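Plinmont Payroll: Review After Two Pay Cycles

We moved our company onto Plinmont Payroll in the spring after several years on Tralham. We have 215 people on the payroll in two states, about a third of them hourly, and a bonus plan that changes more often than I would like. I handle pay and benefits with one other person. This review covers setup, regular runs, salary changes and support.

Setup took longer than the sales rep said it would. We were quoted two weeks and it took four. Most of the delay came from moving year-to-date totals out of Tralham. Plinmont gives you a spreadsheet template for this, and the template does not accept negative adjustments, so anyone with a reversed payment had to be entered by hand. We had 16 of those. The importer also stops at the first error instead of listing them all, which makes for a slow afternoon.

Once the data was in, the first run went through without trouble. We did a parallel run against Tralham and the net totals matched except for one garnishment that had been rounded differently. Support fixed that the same day.

The regular pay run is the best part of the product. Hours come in from the time clock, exceptions show up on a single page, and you approve or send back each one. Managers can do their own approvals from a phone. The cutoff is 3 p.m. two business days before payday, an hour later than we had before. For a Friday payday that hour matters to us, as the warehouse supervisors tend to send their corrections after lunch.

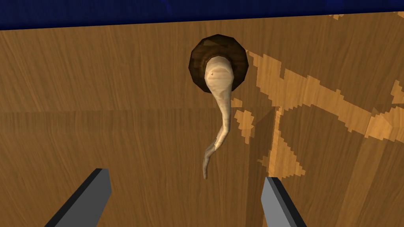
Salary changes are where I have more mixed feelings. In the summer the company put a temporary pay reduction in place for directors and above, with a lower percentage for managers. Plinmont has a tool called Bulk Adjust that is meant for this. You pick a group, enter a percentage, set a start date and an optional end date, and it writes the change to every record in the group. It worked, and the end date is a good feature. Pay goes back to the old rate on its own.

The trouble is that Bulk Adjust does not touch anything that is calculated from base salary. Our bonus targets, life insurance coverage and retirement match all had to be checked separately. The match followed the new rate, which was correct. Life coverage did too, and our policy says it should stay at the old salary during a temporary cut. I found this on the preview report before we ran anything, but there was no warning on the screen. If you are planning any kind of pay cut or freeze, print the preview and go through it line by line.

The letters it generates are also weak. You get one template for pay changes and it reads as though everybody is getting a raise. We wrote our own and uploaded them.

Reporting is decent. The standard reports cover headcount, labor cost by department, overtime and tax liability. Custom reports are limited to twelve columns, and there is no way to save a filter and share it with another user. I export to a spreadsheet for anything the finance team asks for. Tralham was better here.

Support is by chat and phone. Chat answers quickly but mostly sends links to help articles. The phone line is much better, and in our experience the person who picks up knows payroll. The longest I have waited was half an hour, in the last week of a quarter.

On price, we pay $1,405 a month on the standard plan, including the time clock. Year-end forms are extra. Nullau quoted us less but charges for every off-cycle run, and we do enough of those that the savings would have been gone by November. We also looked at Bajwa, which has better reports and a nicer employee app, but it could not handle our second state's local taxes at the time.

Employees have had few complaints. The pay stub is easy to read and the direct deposit form is short. A couple of people were locked out when they changed phones, and resetting them has to go through an administrator.

I would choose it again for a company of our size with a lot of hourly staff. A company that is mostly salaried, with complicated bonus plans, should ask for a demo of Bulk Adjust using its own rules before signing.

Rating: 4 out of 5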